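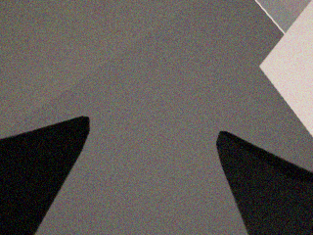
Page 4 of 40

Thread: Sokol arthroscopy shaver handpiece – anyone else getting suction drop?

fereshteh_r
We switched to the Sokol shavers in December and I've been scrub nurse on most of the knee lists since. Mostly happy. The handpiece is lighter than our old Botel ones and the surgeons stopped whingeing about sore wrists. But on longer cases the suction drops off and the blade starts chattering. Swap the blade, good for ten minutes, then the same again. Our rep at Pradasley says it's tubing. I've changed the tubing. Twice!

alby.tamihana
What are you running the pump at? Ours did this when someone had the inflow cranked right down to save on bags. Not enough fluid coming through, so all the shavings sat in the window of the blade.

fereshteh_r
Pump's where it has always been, same as with the Botel. I can ask the surgeon to bump it up but he's particular.

Biomed_Imke
Check the lumen of the handpiece before you go fiddling with the pump. I do the servicing for a day surgery group and I'd had 4 of these on my bench by the end of last month, all sent in as "weak motor". Motors were fine. There was dried gunk packed behind the suction lever, right where the channel bends. The brush that comes in the box is too short to get round it.

s_teuber
Sorry Imke, can't agree that it's all cleaning. I run a CSSD and we flush at the sink straight after the case, long brush, lever open, lever closed, the lot. We still had one come back from theatre with the same complaint. I reckon the lever seal is a bit rubbish and pulls air.

Biomed_Imke
Could be both, I never said all! A seal pulling air usually hisses though. Did yours?

s_teuber
No idea, I wasn't in the room. I'll ask.

kneesandtoes
Bit off topic but what are you lot paying for the blades? We got quoted 1,041 dollars a box by Biseck and I nearly fell off my chair.

alby.tamihana
Depends how many you commit to. We signed up for 300 blades over the contract and it came down a fair way. Don't let them bundle the burrs in, we've got a cupboard full of the things and the shoulder bloke brings his own favourites anyway.

Anneliese B (moderator)
Please keep pricing to the purchasing board, folks. I've left the two posts up this time. Fereshteh, if the handpiece has failed in use it should go through your incident system as well as to the rep, even if it ends up being a blockage.

fereshteh_r
Logged it on 24th March, and the handpiece has gone down to our biomed fella with a note about the bend behind the lever. Ordered a longer brush too – our CSSD only had the short one, so Imke might be on to something. Loaner is working fine so far, but we've only had short cases on it.

s_teuber
Asked my theatre crew. One says it hissed, one says it didn't. Very helpful. I've put a new seal kit on order regardless.

alby.tamihana
Ha, sounds like my lot. Fereshteh, let us know how the loaner goes on an ACL list, that's where ours used to play up.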